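The Last Greengrocer on Clallen Street

When Hoi-yan Kwok took over the shop at 177 Clallen Street, the bank told her to sell something else. Phones, maybe. She had worked for the previous owner, Máté Takács, for 7 years, and she kept the fruit.

Small produce shops have a simple problem. The stock starts losing value the moment it comes off the truck, and the supermarket up the road buys for less than Kwok can. Her rent is $2,000 a month. In February, the slowest part of the year, she paid it out of savings.

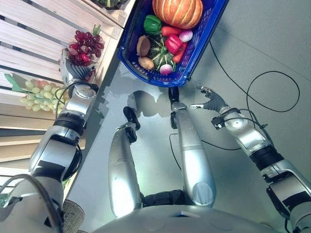

What keeps her open is buying small. She orders every morning from a wholesaler called Skomside, and she would sooner run out of something by four o'clock than throw it away at closing. Takács did it the other way. He liked a full display and took the loss.

Grapes are the hardest call. They sell on looks, and customers pull at the bunches, so loose ones end up on the floor. Kwok cuts big bunches down before they go out. She doesn't wash them, as wet grapes spoil faster.

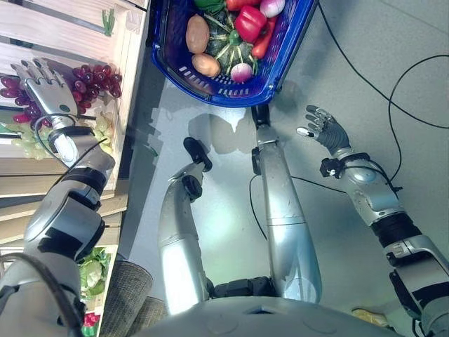
Her regulars are mostly older. Kwan-ho Tsai has shopped on the street since he moved here and still asks for his change in coins. Younger people come in for herbs, then leave with onions and a lemon. She has tried a delivery service and dropped it after one summer. The drivers wanted everything bagged in advance, and she didn't have the room.

Her lease is up next year. The landlord has mentioned a higher figure but hasn't put it in writing, and Kwok has not started looking at other places.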